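Nerkuvby Kitchen Pack with the Horkau two-finger gripper: review

I have been using the Nerkuvby simulator for our arm work since February, and last month I added the Kitchen Pack. It comes with counters, a set of household objects and a gripper model called the Horkau. I wanted to know two things: whether the Horkau is better than the Tautahi gripper model I had been using, and whether the camera setup is good enough to train on.

Setup

Installation took 12 minutes on my desktop. The Kitchen Pack asks you to choose an arm, a gripper and a camera layout, and then it builds the kitchen. I picked the Franka arm. The controller is Plirnero, which ships with the simulator, and I left its settings alone for the first day.

The manual is short. It covers the gripper well and the cameras badly. The page on saving camera positions is out of date, and I had to find the right menu by trial and error.

The wrist camera

I did most of my testing from this view. The fingers come in from the two bottom corners and the object sits between them, so you can judge the approach without switching to another camera. Lining up on something round with a short handle, like the yellow one I kept going back to, is easy once you get used to how close everything looks.

The objects are fairly simple models. You can see straight segments around a rim that should be a smooth circle. The stone counters have a lot more detail in them than the things you are supposed to pick up. It didn't bother me, but if your vision model is fussy about texture, you should know.
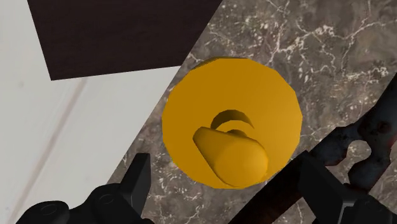 Grip and control

The Horkau closes evenly and holds well on handles and thin edges. On flat, wide objects it is weaker. I got slipping on lids when I grabbed them by the rim and almost none when I went for the handle. The Tautahi was better on rims but its contact model is slower, and on long runs that adds up.

Plirnero is smooth at low speed. At its default speed it overshot the target more than I wanted, so I dropped the speed setting to 8 and left it there. After that the approach was steady. The force readout is easy to follow and logs to a plain text file, which I like.

I had one crash, on a Friday afternoon, when I changed the gripper with a run still going. I lost that log. Stop the run first.

The side camera

The second view stands back from the arm and takes in the wrist, the dark block and a good part of the light counter. I used it mainly to check clearance. A soap dispenser with a nozzle sticking out sideways is a good test for that, and so is a long tool lying flat behind it.

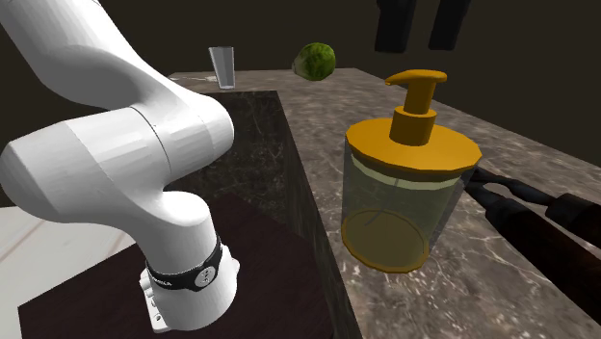
Clear objects are harder. A drinking glass against a dark wall doesn't give you much to work with, and my detector missed it more often than anything else in the set. Turning up the lighting helped a little. I would like a depth option for this camera in the next version, because at the moment only the wrist camera has one.

Moving the side camera is simple. You drag it, save the position and give it a name. Saved positions carried over when I restarted.

Would I keep it

Yes. I use the Horkau for anything with a handle and go back to the Tautahi for rims. The wrist view is the best part of the pack and the manual is the worst. If you already own Nerkuvby, the Kitchen Pack is worth adding. If you only need a gripper model and have your own objects, the Horkau is sold separately and installs the same way.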